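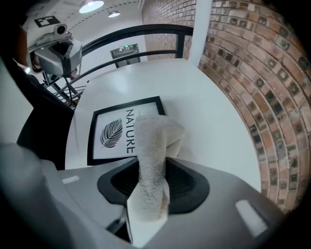 Washing the linen between lets

Changeover season at the Lunport cottages runs through October this year, and the linen room has been asked the same questions often enough that Gwawr Beddoe suggested putting the answers in the newsletter. Most of what follows comes from her notes. Owners who do their own washing can ignore the parts on collection and read the rest.

Towels first. The linen room now handles 38 properties, and towels make up more of the weight than sheets do. They also cause most of the complaints. The usual one is that they feel stiff, and the second most common is that they have gone gray. Both come from the same place, which is too much detergent and too little rinsing. The soap stays in the loops, dries there, and holds on to whatever dirt comes along next.

If your towels are already stiff, wash them once with no detergent at all on a warm cycle and look through the door about halfway. If you see suds, that is old soap coming out. Run it again until the water is clear. After that, use half the amount of detergent you were using before. Water in the upper part of the town is softer than down by the harbor, so owners up the hill may need even less.

Stop using fabric softener on towels. It coats the cotton and the towel stops taking up water. Guests notice this before they notice anything else. A towel that feels silky on the shelf and pushes water around on your back is a softener towel. It takes three or four washes to get it out. Sheets can have softener if you like it, although we don't use it on ours.

Shake each towel before it goes in the dryer and again when it comes out. It lifts the pile and shortens the drying time. Do not fill the drum more than two thirds. Gwawr has found machines packed so full that the towels in the middle came out as wet as they went in, and then somebody folded them and put them in a cupboard, where they soured. A sour towel has to be washed again hot, and it has to be dried fully the same day.

Makeup is the other big problem. Foundation and mascara get wiped on white face cloths and hand towels, and bleach does not shift them well. Rub a little dish soap into the mark, leave it for ten minutes, then wash as usual. Check before drying. Once a makeup stain has been through a hot dryer it is usually there to stay. Several owners have started leaving out two dark face cloths per bathroom with a small card saying they are for makeup. Those who have done it say they throw out fewer white ones.

Sunscreen leaves yellow or rust-colored marks that show up only after washing. Chlorine bleach can make them worse. Use an oxygen bleach and a long soak, overnight if you have the time. If the mark is still there after two soaks, move the towel to the beach pile.

On the subject of the beach pile: please keep one. Guests will take bath towels to the beach if there is nothing else. A stack of older towels by the back door, in any color that isn't white, saves the good ones. Nurhan Tuncer at the Fjeld apartments hangs hers on hooks beside the outside tap with a bucket underneath for sand. Sand should be shaken out before the towels go anywhere near a machine. The linen room lost a pump to sand last summer and the repair took the machine out of use for nine days in the busiest part of the season.

How many to buy

The rule we use is three sets per guest. One set is in the cottage, one is in the wash, and one is on the shelf. Owners who try to manage on two are fine until there is a late checkout or a sick child, and then the linen room gets a phone call at four in the afternoon. We keep a small loan stock for this, but it is meant for emergencies and it has been going out most weeks.

A set is one bath towel, one hand towel and one face cloth per person, plus a bath mat for each bathroom. Buy plain white, without a woven band across the end. The band shrinks at a different rate from the rest of the towel and after a year it puckers. Medium weight is better than heavy. Heavy towels feel good in the store but they take far longer to dry, and guests in October, with the windows shut and the heating low, cannot get them dry between one morning and the next.

Gwilym Ruddock has arranged a joint order with Flirkska for owners who want to replace stock before spring. The price depends on the quantity, and at the moment we have requests for 900 pieces. Bath mats are not part of the order. If you want to be included, leave a note in the linen room with your name, the property, and the number of each size. Gwilym will confirm the price with everyone before anything is paid for. The towels will come unwashed and should be washed once before use, separately from anything dark. New cotton sheds a lot of lint, so clean the filter after every load for the first few washes.

Marking

Please mark your linen. Last season 89 items ended up on the unclaimed shelf, and most of them were plain white bath towels that could have belonged to anyone. A laundry pen on the care label works, but it fades and needs doing again each year. Sewn tapes last longer. Zhuoran Yao has a machine for making tapes and will do them for any owner at cost. Give her the property name or a short code of up to six letters. She prefers codes, as some of the cottage names don't fit.

The unclaimed shelf will be cleared at the end of the month. Anything still there goes to the animal shelter, which can use towels in any condition as long as they are clean. The shelter doesn't take pillows or comforters.

Collection and return

Bags should be outside or in the porch by half past ten on changeover mornings. Tie the neck of the bag. Towels and sheets go in separate bags, and anything wet goes in its own bag on top so that we find it first. Check the sheets for phones, chargers and toys. Gwawr Wynne, who does the sorting, has a drawer of things that came out of duvet covers, and owners are welcome to look through it.

Clean linen comes back by three. If your guests arrive earlier than that, you will need to use your shelf set. The van does the harbor side first and the hill second, and that order won't change this season.

Please do not put tea towels in with bath linen. They are washed hotter, and grease from the kitchen spreads. Oven gloves, dog blankets and doormats are not part of the service, although all three turn up.

Worn-out towels

A towel is finished when the edges fray, when you can see light through the middle, or when it has a stain you would not want to find in a place you had paid to stay in. Cut it into four and keep it for cleaning windows and wiping down garden chairs. The cottages on the Kistus side have been sharing a rag bin, kept in the shed next to the bicycle rack, and anyone may take from it.

The linen room is open mornings from eight until noon. The bell is broken, so knock on the side door.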